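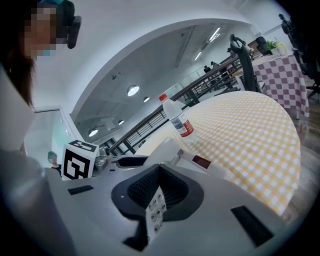

Search the notebook
Go

March - bench notes, Bondlow mezzanine
Posted by: workshop

Gripper budget, third attempt. Niremgate wants 2000 for a second hand-held unit and 2000 for the spares kit that keeps the first one going, so at least they are consistent. Moodley's quote is lower but leaves out finger pads and marker cubes, both of which we go through like biscuits.

Small stuff I can sign for myself: pads, 28 a set. Printed markers, next to nothing. Around 200 for batteries and cables, which will be called excessive by the same people who borrow the cables.

Bottles and gingham tablecloths are already paid for - our best-funded line.

Plan: one new unit, half the spares, ask Totis about renting a third for the summer. Still to check: whether the Niremgate price includes shipping. Last time it did until it didn't.

Recent entries
Pad wear, old vs new
Totis rental terms
Charger shelf, again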